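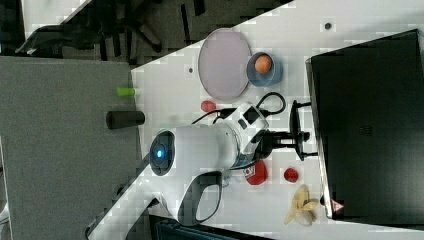

Gripper comparison: frequently asked questions
4 min read

Which grippers were compared?

Two parallel-jaw units, the Prodden and the Kaletti, on the same arm. The Prodden is the lighter of the two and has the shorter stroke. Both were driven from the Skirkia controller, with no changes to the motion settings between them.

How was each gripper scored?

Each one was given 55 attempts at a fixed list of tasks. An attempt counted as a pass if the object was lifted, moved to its target and released without an operator touching the stop button. Yulan Cheng ran the attempts and Manee Hemmin checked the logs afterwards. Partial passes were not recorded. 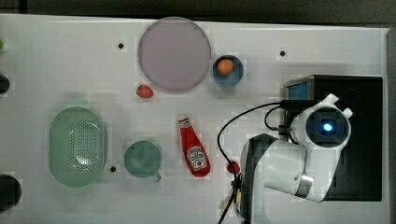 Does the controller need to be restarted after a gripper change?

A restart is needed only if the new gripper uses a different tool profile. Load the profile, power down the wrist, swap the unit and bring the controller back up. If the profile is the same, power down the wrist alone.

Which cameras were used?

One fixed camera over the table, others to the side of it, and a small one at the wrist. The overhead view is used for planning the approach. The wrist view is used for the last part of the movement, where the arm itself can hide the object from above.
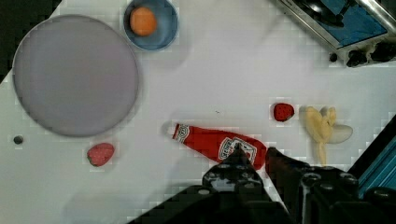
Wrist view with the fingers open at the lower end of the ketchup bottle.

Why does the wrist view matter for bottles?

A bottle lying on its side has one good grasp direction, across the body. If the jaws come in at the wrong angle, the first finger to touch will turn the bottle before the second one closes. Seven of the Prodden failures were of this kind. The Kaletti had three.

Can finger force be set for each object?

Yes. Force is stored with the task, so a soft item and a hard one can be handled in the same run. Start at the lowest setting and raise it one step at a time. Suqin Liao keeps the list of tested values, and it should be checked before new ones are added.

What about holding tools?

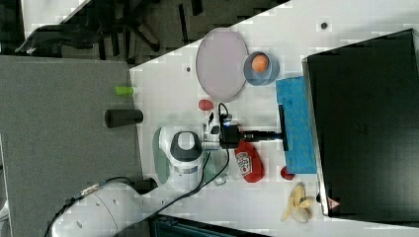
Tool handling was tested separately from picking, as the loads on the fingers are different. When a tool is pushed against a surface, the reaction force acts at the far end of the handle and tries to twist it in the jaws. The T-shaped tool is a hard case: the handle is long, and the short bar at its end is pressed onto the blue sponge cloth, well away from the fingers. Flat finger pads let the handle turn under this load. Grooved pads held it for longer, and they are now the standard fitting for tool work.

Do the results apply to other arms?

The grasp results should carry over to any arm with similar repeatability. The cycle times will not. A second arm was tried for 13 attempts in October, too few to report.

Where can I get the logs?

Shiyu Lü can supply the logs on request. State which gripper and which task you need, as the full set is large.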